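Electric bun steamer

An electric bun steamer is a heated pot with a perforated steel basket on top. Sellers call it a specialist tool, a claim that deserves some doubt – a pan and a rack do much the same job.

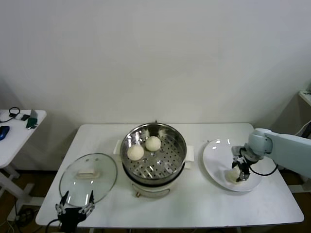 Two buns in a steel basket, with the glass lid set aside.

The lid is usually lifted by a central handle. Zofia Czarnecka's handbook says it must never be raised early,
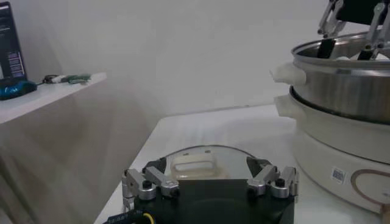
though she offers no test to support the rule. Gaps between buns are better founded, as dough swells.

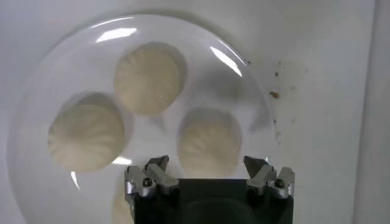 Pleated dumplings spaced apart under a clear domed lid.

Cooked buns are commonly moved to a wide plate. Sestley's claim of 3385 batches from one pot

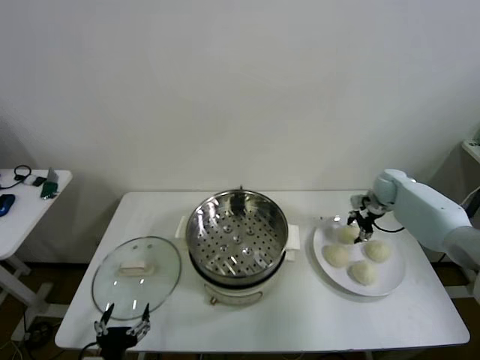 has not been checked by anyone outside the firm.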